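Please Drop the Nut
29 August 2020

In March I was promoted, if that is the word, to sorting nuts by remote control. Womis wanted 166 clean demonstrations of a two-armed robot moving small metal parts between trays. Clean meant no fumbles, no second tries, no arm hovering while its operator thought about lunch. Anything ugly got deleted.

I grew up on an Atari and fancied my chances. It took me 8 days, and the learned policy that came out the far end was superb until a nut tipped over. Then it froze like a guest who has called the host by the wrong name. We had never shown it anyone recovering from anything.

The folks at Braleo keep their bad takes, and I have come around to their side. A grab that misses and goes back for another try is worth 2 perfect ones, by my own unscientific reckoning.

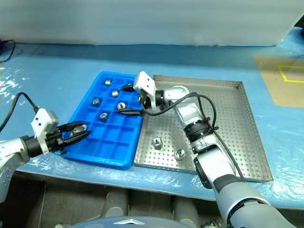
My objection to the tidy approach is partly vanity, I admit. I make a lot of mistakes and would like them to count for something. But a machine raised on highlights believes that parts always sit where they should, and parts don't. They roll, they lean, they wedge themselves in corners. If we must teach by example, let a few of the examples be embarrassing. I have plenty to contribute.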